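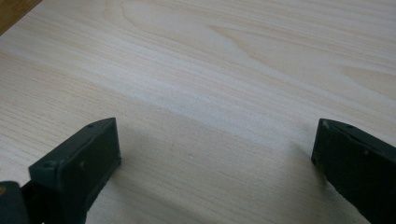 ## Desk week, the whole thread

**1/** OK so I finally get to talk about THE TABLETOP. Pale wood, light beige, grain running all over it, and I have been staring at it like it's a TV. Going to post the whole desk saga here so it's in one place.

**2/** Background: my old desk was black and glossy and showed every crumb. I wanted something light for years. Then in May the secondhand warehouse in Clomdale listed a big pale top with no legs, and I was out the door before I'd finished my coffee.

**3/** The tag on it said Peltumwood, which I'd never heard of. The guy at the counter hadn't either. We both ran our hands over it for a while and agreed it was nice.

**4/** Getting it home: it did not fit in my car. It did fit in my neighbor's van, with the back seats out and me folded up next to it (worth it!!). Then 11 stairs and one very tight corner on the landing.

**5/** Legs came from my old desk. I had to drill new holes, and I measured them three times, and I still got one wrong. It's on the underside. You will never see it. I think about it daily.

**6/** Now the part I love. I'm doing this desk bare. Everything I own for work used to live on top of the old one: pens, chargers, mail, a mug with other mugs' teaspoons in it. So before anything goes on the new one, it has to argue its case.

**7/** Allowed so far: laptop, lamp, one notebook. Those three. The lamp is on probation.

**8/** The mail went into a folder. The pens went into the drawer unit, and I tested every single one on the back of an envelope first. SO many dead pens. Why was I storing dead pens.

**9/** Someone asked about looking after it. I wipe it with a barely damp cloth, along the grain, then go over it with a dry one. I bought a little tin of Plerilby wax too but I'm trying it on the underside first, next to my shameful hole.

**10/** Also yes, I'm using coasters now. I have become a coaster person. I put one under a glass at my sister's place last weekend and she asked if I was feeling okay.

**11/** Things I'd tell myself back in May — measure the stairwell before you buy the big flat thing. Bring a blanket for the van. Keep the old screws in a jar with a label on it, and write more than "screws" on the label.

**12/** The light in the morning is my favorite bit. The old desk just ate it. With this one the whole corner of the room feels brighter and I've started sitting down earlier, before I even need to.

**13/** Next up is the shelf above it, which is still a disaster. There's a box up there marked Simanjuntak from two apartments ago and I have no memory of packing it. Opening it tonight, will report back!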